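# 책상의 높이, 도서관의 시간

공공도서관 열람실 가구는 어떻게 늙어 가는가

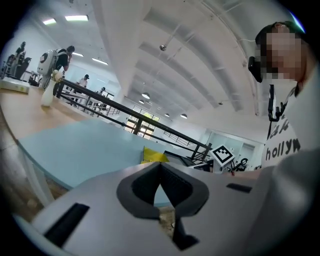
공공도서관의 예산서에서 가구는 오랫동안 ‘비품’이라는 한 단어로 처리되어 왔다. 장서 구입비는 분야별로 나뉘고 전산 장비는 기종과 내용연수까지 기재되지만, 이용자가 하루 중 가장 오래 몸을 맡기는 책상과 의자는 개관 첫해에 일괄 구매된 뒤 고장이 날 때까지 거론되지 않는 경우가 많다. 열람실이 조용한 공간인 만큼 가구에 대한 불만도 조용하게 쌓인다. 이용자는 흔들리는 책상을 신고하는 대신 옆자리로 옮겨 앉고, 옆자리마저 불편하면 다른 시설을 찾는다.

본지는 지난 한 해 동안 개관 연도와 규모가 서로 다른 공공도서관 14개관의 열람 가구 운용 현황을 살펴보았다. 조사 대상이 된 열람석은 모두 2866석이며, 이 가운데 118석은 조사 시점에 수리 대기 또는 사용 중지 상태에 있었다. 수치만 놓고 보면 크지 않은 비중이나, 해당 좌석의 상당수가 창가와 콘센트 주변 등 선호도가 높은 구역에 몰려 있다는 점은 눈여겨볼 만하다. 많이 쓰이는 자리가 먼저 망가지고, 먼저 망가진 자리가 가장 늦게 복구된다. 수리 요청이 분기 단위로 묶여 처리되는 관행 때문이다.

## 표준 높이라는 오래된 합의

열람용 책상의 높이는 관행적으로 성인의 필기 자세를 기준으로 정해져 왔다. 종이책을 펼치고 공책에 옮겨 적는 동작이 열람실의 기본 동작이던 시절에는 큰 무리가 없는 기준이었다. 그러나 오늘날 열람석에서 이루어지는 행위는 훨씬 다양하다. 노트북 컴퓨터를 쓰는 이용자는 팔꿈치가 더 낮은 위치에 놓이기를 원하고, 대형 도록이나 지도를 보는 이용자는 상판의 깊이를 먼저 따진다. 휠체어 이용자에게는 상판 아래의 여유 공간이 높이 자체보다 중요하며, 가로대 하나의 위치가 그 자리를 쓸 수 있는지 없는지를 가르기도 한다.

조사 대상 기관 가운데 3개관은 높이가 다른 책상을 같은 구역에 섞어 배치하고 있었다. 이들 기관의 담당 부서가 공통적으로 보고한 내용은 의외로 소박하다. 별도의 안내를 하지 않았는데도 이용자들이 몇 주 안에 자신에게 맞는 자리를 찾아 앉기 시작했다는 것이다. 반면 높이가 다른 책상을 ‘배려석’으로 지정하여 따로 모아 둔 곳에서는 해당 좌석의 이용률이 낮게 유지되었다. 지정된 자리에 앉는다는 행위가 주변의 시선을 의식하게 한다는 점을 담당자들은 원인으로 꼽았다.

높낮이 조절 책상의 도입은 아직 조심스럽다. 구동부의 소음과 유지 관리 부담이 주된 걸림돌이며, 여러 사람이 나누어 쓰는 대형 책상에는 적용하기 어렵다는 구조적 한계도 있다. 일부 기관은 1인용 좌석에 한하여 수동 조절식을 시범적으로 운영하고 있으나, 이용자가 높이를 바꾼 뒤 원래대로 돌려놓아야 하는지에 관한 규정조차 정해지지 않은 곳이 많다.

## 상판, 모서리, 그리고 손이 닿는 곳

책상의 수명을 결정하는 것은 다리보다 상판이며, 상판의 수명을 결정하는 것은 모서리이다. 가방의 금속 장식, 의자 팔걸이, 청소 도구가 하루에도 여러 차례 같은 높이에서 모서리를 스친다. 마감재가 들뜨기 시작하면 그 틈으로 습기가 들어가고, 한번 부풀어 오른 상판은 부분 보수가 어렵다. 이 때문에 최근의 조달 사양서에서는 표면의 색상이나 무늬보다 모서리 처리 방식이 앞쪽에 기재되는 추세이다.

열람 가구를 전문으로 공급하는 Drukwood는 모서리 부재를 상판과 분리하여 교체할 수 있는 구조를 채택하고 있다. 초기 도입 비용은 일체형보다 높지만, 손상된 면만 현장에서 갈아 끼울 수 있으므로 책상 전체를 반출하지 않아도 된다. Wouters의 경우는 접근 방식이 다르다. 부재의 교체보다 표면의 재연마를 전제로 두꺼운 상판을 쓰며, 납품 시점에 재연마 가능 횟수를 문서로 제시한다. 어느 방식이 우월하다고 단정하기는 어렵다. 휴관일이 충분하고 작업 공간을 확보할 수 있는 기관에는 재연마가 알맞고, 연중 개관하는 기관에는 부분 교체가 현실적이다.

모서리의 둥글기 또한 간과할 수 없는 항목이다. 어린이 자료실에서는 안전을 이유로 둥근 모서리가 당연시되지만, 일반 열람실에서는 아직 각진 모서리가 다수를 차지한다. 장시간 필기하는 이용자의 팔 안쪽이 닿는 부위라는 점에서 성인용 책상에도 같은 원칙을 적용하여야 한다는 의견이 현장에서 꾸준히 제기되어 왔다. 다만 모서리를 크게 둥글릴수록 여러 책상을 이어 붙였을 때 사이가 벌어지므로, 배열을 자주 바꾸는 다목적실에서는 절충이 필요하다.

## 색이 하는 일

개관 초기의 사진과 현재의 열람실을 비교하면 가장 뚜렷하게 달라진 것은 색이다. 짙은 나무색 일색이던 상판은 점차 밝은 색으로 대체되었다. 자연 채광을 늘린 건물에서 어두운 상판은 흰 종이와의 대비가 지나치게 커 눈의 피로를 부른다는 지적이 있었고, 반대로 순백의 상판은 창가에서 눈부심을 일으켰다. 채도를 낮춘 중간 밝기의 색이 널리 쓰이게 된 데에는 이러한 시행착오가 깔려 있다.

색은 길 안내의 기능도 한다. Skama가 설계에 참여한 한 분관에서는 층별로 가구의 색조를 달리하고, 같은 색을 서가의 측판과 안내 표지에 반복하여 사용하였다. 글을 읽기 어려운 이용자나 처음 방문한 이용자가 자신이 있는 층을 직관적으로 파악하도록 돕기 위한 조치이다. 운영진에 따르면 안내 데스크에 접수되는 위치 문의가 개편 이전에 비하여 줄었으며, 특히 고령 이용자의 반응이 좋았다. 그러나 색에 지나치게 의존하는 안내 체계는 색각 이상이 있는 이용자를 배제할 우려가 있으므로, 숫자와 기호를 병기하는 원칙은 그대로 유지하고 있다.

## 의자는 왜 먼저 버려지는가

책상에 비하여 의자의 교체 주기는 현저히 짧다. 움직이는 물건이기 때문이다. 의자는 끌리고, 기울어지고, 때로는 높은 서가에 손을 뻗기 위한 디딤대로 오용된다. 바닥과 닿는 발판 부품이 닳아 없어지면 소음이 발생하고, 소음은 곧바로 민원이 된다. 열람실에서 접수되는 가구 관련 민원 가운데 의자 끄는 소리가 빠지지 않는 까닭이 여기에 있다.

현장의 대응은 대체로 값싼 부품에서 출발한다. 발판을 정기적으로 갈아 주는 것만으로도 의자의 사용 연한은 눈에 띄게 늘어난다. 문제는 부품의 규격이 제각각이라는 데 있다. 여러 해에 걸쳐 서로 다른 업체에서 의자를 구입한 기관은 발판만 해도 여러 종류를 재고로 두어야 하며, 단종된 제품의 경우 멀쩡한 의자를 발판이 없다는 이유로 폐기하는 일까지 벌어진다. 조사에 응한 기관들은 조달 단계에서 소모 부품의 장기 공급을 계약 조건으로 명시할 필요가 있다고 입을 모았다.

등받이와 좌면의 소재를 둘러싼 판단도 엇갈린다. 천으로 감싼 좌면은 편안하고 소리를 흡수하지만 오염에 취약하다. 성형 좌면은 닦기 쉬우나 오래 앉기에는 부담스럽다. 체류 시간이 짧은 정기간행물 구역에는 성형 좌면을, 장시간 열람 구역에는 천 좌면을 두는 구분 배치가 가장 흔한 해법이며, 천 좌면의 경우 덮개를 분리하여 세탁할 수 있는지가 선정의 관건이 된다.

## 고쳐 쓰는 체계를 향하여

가구를 오래 쓰기 위한 조건은 튼튼한 제품을 고르는 데서 그치지 않는다. 누가 언제 점검하고, 어느 정도의 손상부터 수리 대상으로 보며, 수리 기간에 그 자리를 어떻게 운영할 것인지가 함께 정해져야 한다. 일부 기관은 책상마다 고유 번호를 부여하고 수리 이력을 기록하기 시작하였다. 기록이 쌓이면 특정 구역에서 같은 손상이 반복된다는 사실이 드러나고, 그 원인이 가구가 아닌 동선에 있음을 알게 되는 경우도 있다. 한 기관에서는 출입문 옆 책상의 모서리가 유독 자주 파손되었는데, 책수레의 회전 반경을 고려하여 책상을 한 뼘 안쪽으로 옮긴 뒤로 같은 신고가 들어오지 않았다.

Zalosach가 제안한 순환 보수 방식도 주목할 만하다. 전체 좌석의 일부에 해당하는 예비 가구를 미리 확보하고, 손상된 가구를 예비품과 맞바꾼 뒤 수리가 끝나면 다시 예비품으로 돌리는 방식이다. 이용자는 빈자리를 경험하지 않고, 기관은 수리 물량을 모아 처리할 수 있다. 보관 공간이 필요하다는 점이 약점으로 꼽히며, 소규모 도서관에서는 인근 기관과 예비 가구를 공동으로 운용하는 방안이 검토되고 있다. 이 경우 기관마다 다른 가구의 규격을 어느 정도까지 맞출 것인지가 선결 과제로 남는다.

예산 편성의 시기도 손볼 대목이다. 가구 수리비는 연말에 남은 금액으로 집행되는 일이 잦아, 해마다 12월이면 열람실 한편에 포장된 부품이 쌓이고 정작 시험 기간의 이용자는 흔들리는 책상에 앉는다. 본지가 만난 담당 부서들은 연초에 최소한의 수선비를 별도 항목으로 확보하고, 이용이 적은 시기에 정기 점검을 배치하여야 한다고 밝혔다. 일부 지방자치단체는 차년도 편성 지침에 열람 가구 수선비를 독립 항목으로 두는 방안을 논의하고 있으며, 세부 기준은 아직 확정되지 않았다.

*이 기사의 내용은 2025년 2월 7일을 기준으로 작성되었다. 좌석 수와 수리 현황은 각 기관이 제출한 자료를 편집부가 취합한 것이다.*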